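Stand: Januar. Diese Karte gehört zum Teildatensatz **Hultusex** und ersetzt die Fassung ohne Fehlerabschnitt. Wer schon damit trainiert hat, liest bitte zuerst »Der Greiferfehler«.

# Hultusex – zweiarmige Textilhandhabung, mit Fehlerfällen

Hultusex sammelt Episoden, in denen zwei Arme Kleidungsstücke greifen, anheben und ablegen. Das Besondere: Wir haben die missglückten Durchläufe dringelassen! Gerade die sind spannend, denn saubere Faltvideos gibt es inzwischen reichlich, aber kaum Daten dazu, was passiert, wenn ein Greifer glaubt, er halte etwas, und der Stoff längst weg ist.

## Inhalt

| Teil | Episoden | Bemerkung |
|---|---|---|
| `normal/` | 2.000 | ohne Auffälligkeit |
| `fehler/` | 1.000 | Griffverlust, Nachgreifen, Abbruch |

Jede Episode enthält Gelenkwinkel, Greiferöffnung, Motorstrom beider Greifer und das Bild der festen Kamera. Die Zeitstempel kommen vom Steuerrechner. Gesichter sind unkenntlich gemacht.

## Der Greiferfehler

Beim Durchsehen der ersten Aufnahmen fiel Karlijn Jansen auf, dass der rechte Greifer »geschlossen, Objekt gehalten« meldete, während der Stoff schon auf den Tisch rutschte. Der linke hielt weiter, das Kleidungsstück schwang herum, und die Steuerung (bei uns heißt sie Skolex) zog munter die nächste Bewegung durch. Einmal wickelte sich dabei ein Ärmel ums Handgelenk des Arms. Verletzt wurde niemand, aber der Arm lief gegen die Kraftgrenze und blieb stehen.

Die Ursache lag in der Griffprüfung:

- Skolex wertete nur den Motorstrom beim Schließen aus, danach nicht mehr.
- Die Schwelle stammte aus Versuchen mit festen Teilen und war für dünnen Stoff viel zu grob.
- Beide Greifer teilten sich ein Statusfeld. Hielt einer, galten beide als belegt.

Der dritte Punkt hat uns am längsten beschäftigt. In den Protokollen sah alles tadellos aus, und erst der Abgleich mit dem Video brachte uns drauf.

## Was wir geändert haben

Ab Version 2 hat jeder Greifer ein eigenes Statusfeld, und der Strom wird während der ganzen Hebebewegung mitgelesen. Fällt er ab, fahren beide Arme langsam nach unten und öffnen erst, wenn der Stoff aufliegt. Das klappt wirklich schön – wir haben im Labor gejubelt, als der erste provozierte Griffverlust so sanft endete.

Die alten Episoden sind nicht umgerechnet. Im Feld `status_alt` steht der damals gemeldete Wert, in `status_hand` die Korrektur von Hand.
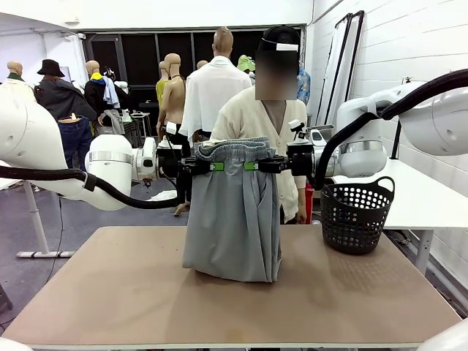 Griffverlust am Bund ist der häufigste Fall in `fehler/`, und er ist tückisch: Gummizug gibt nach, zieht sich zusammen und wandert dabei aus den Fingern. Zwei Griffpunkte links und rechts, wie an dem grauen Kleidungsstück mit den grünen Klammern unterhalb des Bundes, sind deshalb unsere Grundstellung für diese Gruppe. Der Saum liegt noch auf dem Tisch auf, und für die Auswertung ist das wichtig, weil der Greifer in dieser Höhe nur einen Teil des Gewichts trägt. Vergleicht Stromwerte also bitte nur bei gleicher Hubhöhe.

## Sicherheit

Wer die Abläufe nachfährt: Not-Halt in Reichweite, niemand greift zwischen die Arme, solange die Motoren freigegeben sind. Kabel vor jeder Serie auf Spiel prüfen. Die Abspielskripte für Bondarchuk setzen die neue Griffprüfung voraus und brechen mit älterem Skolex ab. Das ist Absicht.

## Bekannte Lücken

- Nasser Stoff fehlt ganz.
- Bei sehr dunklen Textilien ist `status_hand` manchmal leer.
- Der Export nach Talell verliert die Stromkurve des linken Greifers. Ein Fix ist in Arbeit.

Fehlerfälle aus eigenen Aufbauten nehmen wir riesig gern auf! Bitte mit Rohstrom und Video einreichen und die Version der Steuerung dazuschreiben.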